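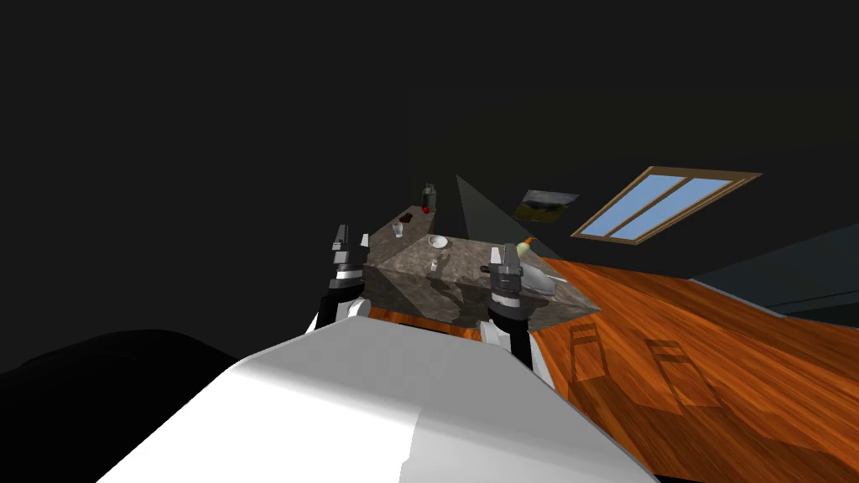 My sister says I should have taken the east trail up from Todivside, that everyone takes the east trail, and that only a stubborn person would start from the bus shelter with a pack that heavy. She said all of it in one breath on the phone this morning, before I'd even had my coffee, and then she asked whether my knees were all right, so I know she was glad to hear from me.

My knees are fine, thank you. My heels are another story! But I want to get the whole walk down while I still have it fresh, because last June I told myself I'd remember everything about the lake trip and now all I can bring back is the sandwich.

So. I caught the 286 bus on Friday just after seven, with the good thermos, the bad raincoat (the good one is still at the dry cleaner's and I keep forgetting the ticket) and far too much cheese. The driver let me off at the shelter by the mill road, and I stood there a while fussing with my straps and feeling a little silly, the way I always do when I'm setting out by myself. Then I started walking and the feeling went away somewhere around the second gate.

The first stretch goes along the creek and it is lovely and muddy. I'd forgotten how loud that creek is in spring. There were violets all down the bank, and a heron that let me get much closer than I had any right to, and I ate the first piece of cheese standing up so I wouldn't have to take the pack off again. The sign at the footbridge says the top of Grilivano is at 3000 feet, and somebody has scratched "at least" under it, which cheered me up then and cheered me up a good deal less by noon. 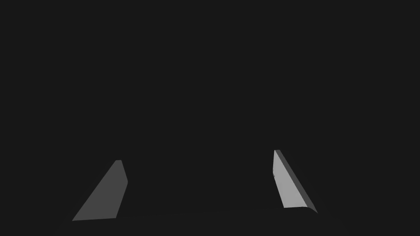 Two gray fingers and a great deal of dark.

After the bridge it's all uphill. The book calls it a steady climb, and I'd like a word with whoever wrote the book. I rested on every flat rock between the bridge and the tree line, and got passed by a family with a baby, and later by two boys who were running, for pleasure, and who said good morning so nicely that I couldn't even be cross with them. I did try counting my steps for a bit to keep my mind off my left heel. I got as far as 1000, lost my place when a jay started yelling at me, and decided that was enough arithmetic for one day.

But oh, the top. I'd been worried about clouds all week and there was hardly one. I could see the water tower back in town and the long bend of the river, and I sat out of the wind behind the cairn and finished the tea, still hot, and wrote two postcards that I then carried home in my pocket and haven't mailed.

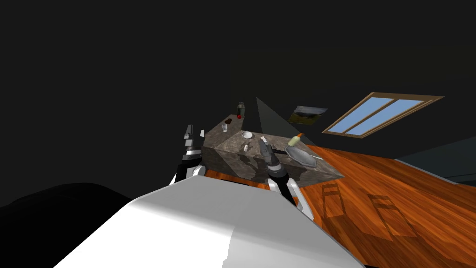 I came down the easy way, and it was longer than I remembered, with a lot of loose stone in the middle part where they've been clearing trees. I went slowly and used my stick. By the time I reached the road I'd been out about 3 hours longer than I'd planned, so I missed the early bus and had to sit on the wall outside the store and wait, which was no hardship. They had lemon ice pops. I had two.

Supper was eggs. I soaked my feet in the dishpan and fell asleep in the chair with the radio going. Today I've done nothing but wash socks and look at the map, and I see there's a path off the back of the ridge that comes out by the old quarry. I wonder if my sister would come along for that one if I let her pick the trail. I'll call her tomorrow, after church, and ask about the dry cleaner's ticket too, as I have a feeling it's in her car.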